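Trirkarden is adding a second kitchen

Good news if you've ever tried to book Trirkarden for a party and been told they're full until fall — I have, twice! The caterer is taking over the old Stestix bakery on Hauksdóttir Street and plans to start cooking there in February. I stopped in around lunch and got a plate of the braised short rib they're testing for weddings. I'd hire them for that alone.

The new place can handle parties of up to 500, up from 311 now, and there are two tasting rooms you can book in the evening.

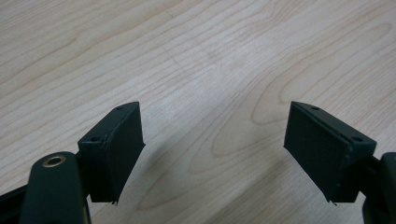 What's on the menu

The Itusico buffet stays, thank goodness, and three new dinners join it, including a mushroom pot pie I'm already planning a birthday around. Tastings are free if you've put down a deposit.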